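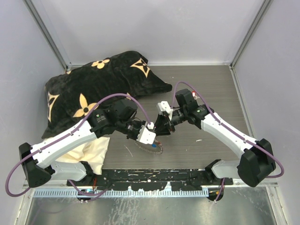

Athina Gkikas had been meaning to sort out her aunt's sewing things since April, and when she finally sat down to it she found, as people generally do, that the sorting was the least of it and the remembering took up the whole afternoon. Her aunt had lived in Skekcombe all her life and had never, as far as anyone could tell, thrown away a piece of cloth bigger than a thumb. There were sleeves with no shirts and hems with no skirts. And there was the pillow, of course – the big black plush one with the tan-yellow flowers and stars all over it, leaning up in the corner as if it had come to supervise, with a cream-colored cloth crumpled at its foot. Athina had slept on that pillow every summer until she was twelve, and she used to fall asleep with one finger going round and round the petals of the largest flower.

"You could keep it," said Umesh, who had come over to help carry and had so far carried one cup of tea.

"I could," said Athina. "But where? My couch is green."

"Plenty of people have a green couch and a black pillow."

She thought about this longer than it deserved. Her aunt had bought the pillow at the market in Senwood, on the same trip when the bus broke down and everybody had to walk the last stretch in the rain, and she had carried it home under her coat like a stolen goose. She told that story every Christmas, and every Christmas the rain got worse and the walk got longer, until old Mr. Lyimo from next door, who had been on the very same bus, would put down his fork and say it had only been a drizzle. Then she would not speak to him until the pudding came.

"And the cloth?" Umesh asked.

"The cloth goes with the pillow. She always had it over her knees when she sewed, so the threads wouldn't get on her dress."

"So that's a yes to both."

"I didn't say yes," said Athina, but she had already started looking for a bag large enough, and when she couldn't find one she went and fetched her winter coat from the hall. It was a dry, bright day outside and a short walk to the car. She buttoned the coat up over the pillow all the same, right to the chin, and Umesh held the door.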